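Notebook Home | Entries | Protocols | Glossary | Search

Entry 11 – June, started 9:40

Fotmont liturgy corpus: accommodation language in fasting guidance

Picking up from the May entry. The question is still how printed guidance for lay readers words the exemptions from fasting, and whether illness of the mind gets named or gets folded into "illness" in general. Scope is Lent, Yom Kippur and the Orthodox Nativity fast. Ramadan material is in the other notebook and stays there.

Corpus as of this morning: 206 leaflets and bulletin inserts, 2890 passages after splitting. Splitting was rerun with the Praltier rules, which break on a change of addressee instead of on the paragraph mark. This matters for bulletins, where one paragraph often talks to parents, then to the sick, then to whoever runs the kitchen.

Coding scheme, current version:

E0 – no exemption mentioned
E1 – exemption by age only
E2 – exemption for bodily illness, pregnancy or nursing
E3 – exemption for illness, unspecified
E4 – mental illness or eating disorder named
E5 – reader sent to clergy or a doctor with no category given

E3 and E5 are the trouble. A line such as "those who are unwell should speak to their priest" fits both. Last month I coded these as E3 and Oh coded them as E5, which accounts for most of our disagreement. Proposed rule: if the passage grants the exemption itself, E3. If it only points to someone who may grant it, E5. A passage that does both gets both codes and a flag.

Tried the rule on the Plometik batch (parish bulletins, mostly Lent). It held except for passages in the passive, "fasting is not required where health would suffer," where no one is granting anything. Coded E3 for now. The passive seems more common in translated leaflets, but I have not tested that.
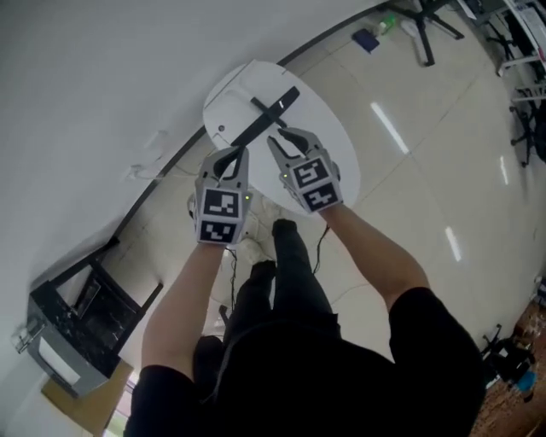
Delwyn Merrick read the rule over and objected to the double code. In Merrick's view a passage that grants an exemption and then mentions the priest is still granting it, and the second half is courtesy. Double coding would inflate E5 and make the leaflets look more cautious than they are. Merrick would keep E3 alone and put the referral in the notes column.

I half agree. For the Lent material the referral does read as courtesy. For the Yom Kippur leaflets it often does not: the reader is told that a person in danger must eat, and then told to settle the amounts and intervals with a rabbi beforehand. The referral there is part of the instruction and dropping it would lose something. Keeping the double code for Yom Kippur only would mean a scheme that differs by tradition, and we said at the start we would not do that.

Left open. Interim: double code everywhere, flag on, and report E5 with and without the flagged passages.

Other points

– E4 passages are few and nearly all concern eating disorders. Depression is named in 2 leaflets, both for Lent, both suggesting a non-food practice in its place. Check whether one was copied from the other. The wording is close.

– "Scruples" turns up in older Catholic inserts. Not coded E4. It is a pastoral term and I do not want to read a diagnosis into it. Added to the glossary with a cross-reference.

– Nativity fast leaflets lean on the word "economia" and assume the reader knows it. Where it stands alone, E5.

– Duplicate check still to be run on the reprints. Same text, new cover, different year. Count once, keep all the years.

To do: recode the first batch under the new rule, send Oh the flagged list, ask Fotmont for the missing back pages of the Advent inserts.

Stopped 4:15. Recoding is at passage 206 of the first batch.

Last updated: June

Contact the notebook editor | Back to top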